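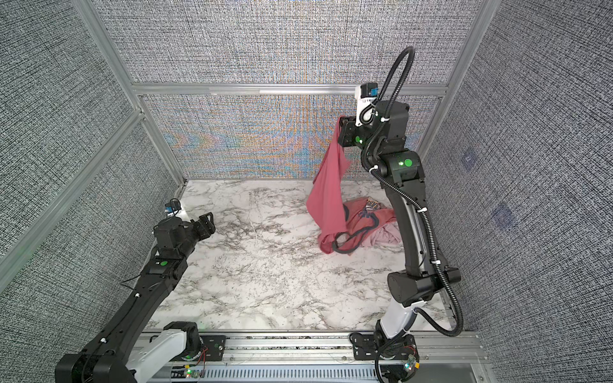
One piece at a time, straight up out of the heap.

How I Sort and Fold a Small Heap of Pinks

By Manon Li
24 August 2024

I used to fold laundry on the bed, and then I'd get tired and sleep next to it. So these days it all goes on a hard, flat top, a little at a time, and I'm done before my coffee gets cold (most days!). This is the way I do small soft things: T-shirts, kids' tops, pajama pants, anything knit that comes out of the dryer in a ball. Reds and pinks are my example because I wash them together, and they're the worst for turning into one big lump where you can't tell a sleeve from a leg.

What you need

A clear stretch of table or counter. Marble or a marble pattern is lovely for this, it's smooth and fabric slides on it. Wipe it first and let it dry. You also need a basket for the finished stack, and a folding board if you like one. I had an Osard board for years and now I just use my hands.

Step 1. Tip out less than you think

Don't dump the whole load! I tip out maybe a third of the basket and leave the rest where it is. A small heap leaves you open table on at least one side, and that open table is where the folding happens. If you've covered every inch with socks you'll end up folding in the air, and air-folded shirts come out crooked.

Step 2. Lift, don't dig

Take whatever is on top, pinch it anywhere, and lift it right up until it hangs free of the others. Gravity does half the untangling for you. If a second thing comes up with it, give a little shake and let it drop. Digging around in the middle for the one you want just knots the sleeves together, and I say this as a lifelong digger.

Step 3. Pull the look-alikes apart

When two things are the same color, get some distance between them before you do anything else. I put one near me and one toward the back, in opposite corners if I can. It sounds fussy, but two salmon-pink cloths lying against each other look exactly like one large badly behaved cloth, and I've folded a shirt into another shirt more than once. Ankica Radulović, my neighbor, found the second one in a stack I'd handed back to her after babysitting. She was very nice about it. 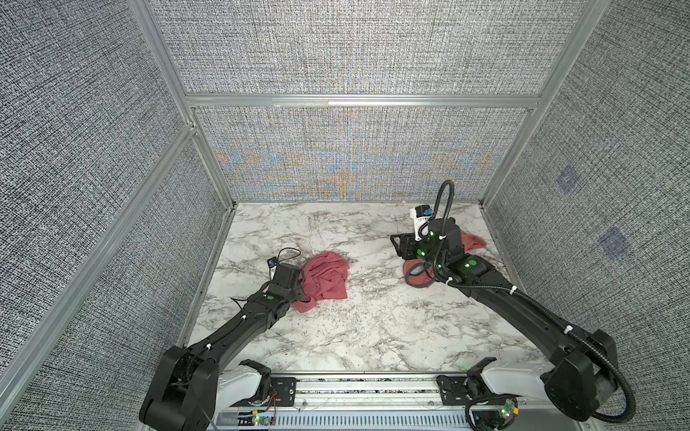

Step 4. Find an edge and flatten it

Start with the piece closest to you. Press down on the near edge with one hand so it can't slide off, and use the other hand to feel along for a hem or a neckline. Seams are thicker, so your fingers will find them before your eyes do. Once you have two corners, pull them gently away from each other and the crumple mostly opens up by itself. Smooth from the middle out with the flat of your palm.

With stretchy knits, go easy — if you tug the hem you get that wavy lettuce edge, and it doesn't always wash out.

Step 5. Check inside the folds

Open up every bunched piece before you call it one item. Something smaller loves to hide in there, and with prints it's easy to miss because all you see is a bit of stripe or part of a letter poking out. Pull it clear and lay it print side up.

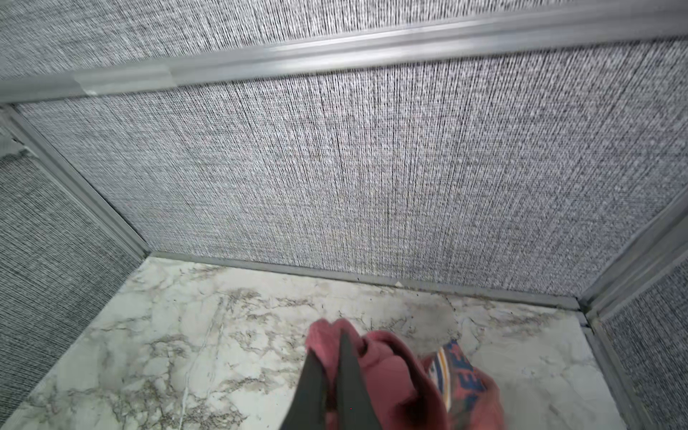 Pink on top, stripes and big blue lettering peeking out at the side.

Step 6. Fold plain things first

Plain tops: sleeves in, sides to the middle, then up in thirds from the bottom. Printed ones I fold the same way but face down, so the picture ends up on the outside and I can find it in the drawer. If the print is the thick rubbery kind, try not to crease right across it. Roll those if you have the drawer space.

Step 7. Stack by drawer

I stack by where things are going and forget about size. My drawer is 7 inches deep, and shirts folded in thirds stand up in it like file folders. If yours is shallower, fold once more.

How long it takes

My last full basket had 41 pieces in it and took me more than one song but less than an album. The week I skipped it I had 70 waiting for me, plus a Flanel blanket, and I did the blanket first out of spite. Do it in small heaps and stop whenever you want — the rest will keep in the basket.

If you've got a good trick for fitted baby leggings, please send it my way. Mine still look like little sausages.

Related posts
Getting Red Lint off White Towels
Drawer Dividers from Cereal Boxes
How I Fold a Fitted Sheet (Badly, but It Fits)
Which Things I Never Put in the Dryer

Get new posts by email. Enter your address to sign up for the newsletter.

This site uses cookies. By continuing to browse you agree to our use of cookies.

Contact | © 2024 Manon Li | Back to top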